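4.2 상자 안 소형 물품의 배치와 빈 공간

앞 절에서는 상자의 규격과 물품의 부피비를 다루었다. 이 절에서는 물품이 상자 바닥에서 어떻게 자리를 잡는지를 본다. 분석 대상은 푼홀름(Punholm) 작업장의 포장 기록 1,103건 가운데 한 변이 짧은 정육면체 물품만 담은 105건이다. 완충재를 넣은 기록은 제외하였다.

물품 수가 적은 상자에서는 바닥 면적의 상당 부분이 비어 있었다. 물품은 한쪽 구석이나 벽면에 모이는 경향을 보였고, 상자 중앙에 단독으로 놓인 경우는 드물었다. 105건 중 69건에서 적어도 두 개의 물품이 서로 맞닿거나 매우 가까이 있었다. 이런 배치에서는 남은 공간이 하나로 이어지므로 나중에 넣는 물품의 자리를 찾기 쉽다. 반면 물품이 흩어져 있으면 빈 면적의 합이 같더라도 큰 물품을 더 넣을 수 없는 경우가 생긴다. 말리노프스키(Malinowski)가 본 작업장의 예비 조사에서 지적한 문제도 이와 같다.

날개의 상태도 배치에 영향을 준다. 윗날개를 모두 바깥으로 젖힌 상자는 개구부가 넓어 구석까지 물품을 넣을 수 있다. 날개가 하나라도 안쪽으로 기울면 그 아래 바닥이 가려지고, 물품은 반대쪽에 치우친다. 다만 날개를 젖힌 상자는 탁자 위에서 차지하는 폭이 커진다. 따라서 여러 상자를 나란히 두는 작업대에서는 상자 사이의 간격을 날개 길이에 맞추어 정해야 한다. 미디메크(Midimeck) 규격의 상자에서는 긴 쪽 날개만 젖히는 절충안도 시험하였으나, 짧은 쪽 벽 아래의 배치가 고르지 않았다.

배치를 판독할 때에는 앞쪽 물품이 뒤쪽 물품을 가리는 문제가 있다. 그림 6과 같이 한 물품의 일부가 다른 물품 뒤에 숨으면 비스듬한 시점만으로는 둘 사이의 간격을 정하기 어렵다. 본 연구에서는 이러한 기록을 '간격 미정'으로 분류하고 접촉 비율의 계산에서 따로 표시하였다. 탁자 표면의 반사광은 상자 내부의 판독에는 고려하지 않았다.

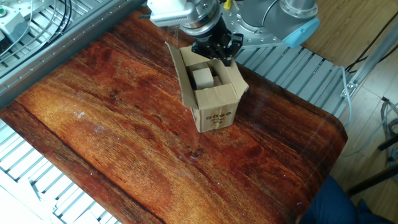 이 절 작성: 라티 마누룽(Ratih Manurung), 공동저자, 포장 기록 분석 담당
그림 6. 윗날개가 바깥으로 젖혀진 골판지 상자와 그 안의 작은 베이지색 정육면체 세 개. 뒤쪽의 한 개는 앞쪽 물품에 일부 가려져 있다.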